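Saturday, February 2, 2019

The Year of the Worktop

We have reached the stage of the kitchen where I have opinions about grout. I used to be a person who read novels.

It began last June, when the drawer under the cooker came off in my hand and Iraís, who has been married to me long enough to know better, said we might as well look at the whole room while we were at it. Looking at the whole room is free. Everything after that has been itemised.

The first quote came from a firm called Stondden, whose showroom has a coffee machine better than any appliance they sell. Their man drew our kitchen on a tablet with an island in it. Our kitchen is the width of a bus shelter. I pointed this out and he made the island smaller, until it was the size of a bedside table, and then he charged it at the same rate. We left with a brochure and two free pencils.

Cuevas were better. Mi-kyung Han came out on a wet evening, measured everything twice, and asked what we cooked. I said all sorts. Iraís said eggs. Mi-kyung wrote down eggs.

Then came samples. You can borrow them for a fortnight against a deposit, and they arrive in a box that has clearly been designed to finish off the postman. I propped them along the skirting board and walked past them in different moods. Oak looked lovely until I read the care leaflet, which wanted it oiled more often than I see my brother. Laminate was sensible and I resented it. Granite looked like the foyer of a building society where I was once refused a loan.

Marble, everyone told me, was a mistake. My friend Deok-su put it in six years back and he now follows guests about with a cloth. Lemon marks it, wine marks it, tomatoes mark it, and so, he says, does looking at it in a disappointed way. He also told me he would have it again tomorrow. I have thought about this a good deal and I still don't know what to do with it as advice.

The tiles went worse. Iraís wanted black and white with curls on, the sort you get in the hallways of people who own a piano. I wanted plain. We compromised on the curls. They come in boxes of 12, we needed 144, and the shop suggested ordering extra for breakages, at which point I went and stood outside for a bit. The deposit alone was 200 pounds.

I should say that all of this has been conducted by people who sleep at night. I do not. I lie there and cook imaginary dinners, reaching for a pan, turning to the sink, finding out whether I'd bump my hip on the corner. By about the third course I usually have.

So the marble is ordered. White, with grey veins, polished, and due whenever the lorry feels like it. We are washing up in the bath until then, and the eggs have been good.

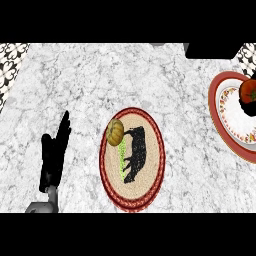 Chae-won next door has offered us her oven on Sundays, which was kind, and she has asked only that we stop telling her about the grout.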